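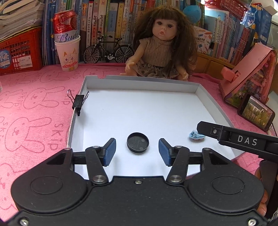
Kavitha Rajan put it to me in a reply to my last piece that a failed attempt is still a recording, and that throwing it away is a decision about the model made by whoever happens to be tidying the disk. I had argued the opposite. My view then was that a demonstration which does not reach its goal teaches the wrong thing, and that a clean set of modest size will beat a dirty one of any size. I have changed my mind on part of this, and the part I have not changed my mind on needs stating more carefully than I stated it.

Some background for those who did not read the earlier piece. The work is small-object handling on a table, collected with hand-held grippers. A person holds the tool, does the task, and the camera on the tool records what the tool would see if an arm were carrying it. The tasks are short: pick up a lid, put it in a tray, move a piece of cloth from one side to the other. The set we call Motness holds 328 demonstrations after filtering. The filter was mine. It removed every attempt in which the object was dropped, every attempt in which the fingers closed on nothing, and every attempt longer than 10 seconds.

The third rule is the one I now think was wrong. Time is easy to measure, so it gets used as a stand-in for quality. But a slow attempt is often slow for a reason that the policy will also meet. A thin lid lying flat on paper gives the fingers very little to hold. People hesitate over it. They come down, find the angle poor, lift a little and come down again. That second approach is the only place in the whole set where a recovery is shown, and my filter cut it out. The policy trained on what remained would make one approach, miss, and carry on through the rest of the motion with nothing in its fingers. I put this down to the network at first and spent two weeks on it.

Kavitha's claim is broader than that. She would keep everything, label it, and let the training decide. I do not think training decides anything in plain imitation. The model copies the action that went with the picture. If the action was a mistake, the mistake is copied, and a label helps only if something in the method reads the label. In the Zatier runs the labels were present and unused – the column existed in the index file and the loader skipped it. The dropped objects went in with the same weight as the good grasps. One cannot conclude from those runs that failures are harmless, although I have seen them quoted that way.

So there is a distinction to be made within the failures. An attempt that goes wrong and is put right contains a useful half and a harmful half, and the join between them can be marked. Cut at the join, keep the correction. An attempt that goes wrong and stops there has no such half, and for imitation it should stay out of the training folder. It should not be deleted, because a success detector needs it, and those are usually short of negatives.

The other matter raised in her reply was clutter. Postma, the set most people in our group compare against, was gathered on a bare grey bench. It is pleasant to work with and its losses go down smoothly. I would not collect that way again. A policy that has only met a grey bench treats everything that is not grey bench as a candidate object, and a patterned cloth alone is enough to upset it. Books, boxes, printed fabric and household bits at the edge of the view cost the collector nothing and cost the model a little more training. I would pay that every time.

Where I do want restraint is in the two-handed tasks. With a gripper in each hand the number of ways to do a simple thing grows quickly, and collectors drift. One steadies the tray with the left and picks with the right; another swaps over halfway through a session. Both are fine. Mixed without a note, they average into a motion that neither person would make. The Dastholm protocol asks each collector to write down which hand leads before starting, and to stop and write again if it changes. It is a dull rule and people complain about it. I would keep it ahead of any filter applied afterwards.

The revised filter drops the time limit and adds a field for the join. Re-marking the old attempts is slow work, at around 2 minutes each, and I have not finished.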